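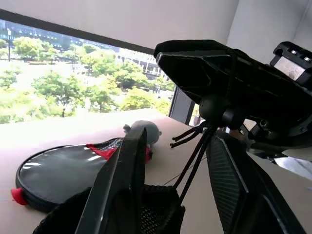 Hindemton House Residents' Association
Minutes of the meeting held 7 March 2022, ground floor shared room

Chair: Elaheh Zamani
Minutes: Delia Gavrilă
Present: as per sign-in sheet, including one signature that may be a drawing of a duck
Apologies: Apt. 2 (cold), Apt. 14 (a different cold, they were keen to stress)

The meeting opened late while the room key was looked for. It was in the door.

Minutes of the previous meeting

Approved, with one correction. Mr. Apt. 9 did not "storm out." He left briskly. The word has been changed.

The table

E.Z. reported that the big table has now been covered with tan cardboard sheets, following the varnish discussion that took up most of last fall. The cost was zero, the cardboard having come off the Sanov refrigerator deliveries. The residents of Jitaru Court, who share the room with us on alternate weeks, were asked to contribute to a proper tablecloth and have sent their best wishes.

A resident asked about the seam. There is a seam. It runs straight across where the two panels meet, and anybody writing a letter over it will get a bump in the middle of a word. Moved that people write their letters on one side of it or the other. Carried.

A second resident asked about the tape near the front. It is clear tape and it is staying where it is. D.G. asked that people stop picking at it during meetings, and looked at no one in particular for quite a long time.

Lost property

This took up the rest of the first hour. The lost property box was due to be emptied in June and was not, the box being at that time lost. Its contents are now being laid out on the table so owners can come and be embarrassed in person. 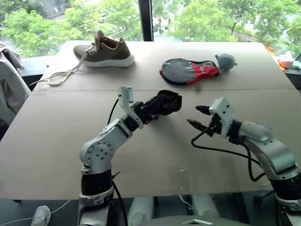

ITEMS UNDER DISCUSSION

Sneaker. Thick white sole, long white lace, no partner present. The color was put down as green by half the room and brown by the other half, and after some back and forth the log will read "sneaker." It was pointed out that whoever owns it must have gone home in the other one and might have noticed. E.Z. said the notice would go up in both elevators. Someone asked if the lace could be tied, as it wanders off toward the edge of the table. Left to the discretion of whoever is nearest.

Table tennis paddle. Black round head, with a red-and-gray fabric cover pulled partway over it from the handle end. Apt. 6 believes it is the good paddle, missing ever since the tournament. Apt. 11 believes the good paddle was never that good. The chair ruled that the tournament result stands regardless. Apt. 6 asked for his disagreement to be minuted, and it has been.

Small gray plush animal. Mouse, or something of a generally round nature. Several people said "aw," which is out of order but was allowed. To be held for the children of the third floor, who are to be asked one at a time, without prompting, what it is called. Last year we gave a rabbit to the first child who shouted and were hearing about it for weeks.

Round, flat black thing with a red fabric tab and a red loop. Opinions were that it is a pop-up something or the lid of a something. Nobody present wished to be the one to pull the loop. Deferred.

Also raised: whether the table should be used for lost property and jigsaw night at the same time. Apt. 4 has a piece of sky that she says has been missing since the box was tipped out. All residents are asked to check under things before they pick them up, and under themselves before they leave.
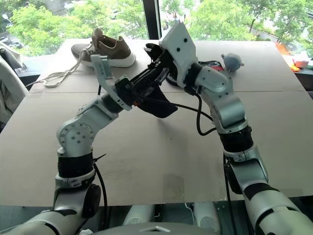 ITEMS ADDED AFTER THE BREAK

Pale blue plush toy, round and fuzzy, with ears. Or fins. The meeting divided on this and the fins had the louder supporters. It goes to the third floor with the gray one, same procedure.

Flat red and black item, perhaps a phone case or a card. Owner to describe it better than we have.

D.G. asked whether unclaimed items should go to the Grunora thrift store as before. Agreed, except the sneaker, which Grunora will not take alone. They were quite firm about this on the telephone.

Finances

The balance of the room fund is $1,323. The outstanding bill for the radiator is $1,811. There was a silence. E.Z. proposed raising the room hire charge to $70 an evening for outside groups, and was asked which outside groups we had in mind. Jitaru Court was mentioned hopefully. To be put to them by letter, written on one side of the seam.

Windows

The large window lets in a great deal of light, and the afternoon card players say they can read each other's hands in anything shiny. They would like a blind. The people who have been winning would not. Deferred until the radiator is paid for, so for some time.

Any other business

Apt. 9 asked whether snacks could be provided. He was told they had been, before he arrived. He left briskly.

Actions

E.Z.: notices in both elevators; letter to Jitaru Court.
D.G.: third floor plush toy interviews; correct the log.
Apt. 6: stop calling the chair at home regarding the paddle.
Everyone: the tape.

Next meeting to be announced once we know which weeks Jitaru Court thinks are theirs. The room will be open on evenings before then for anyone who wants to claim an item. Please bring the other shoe.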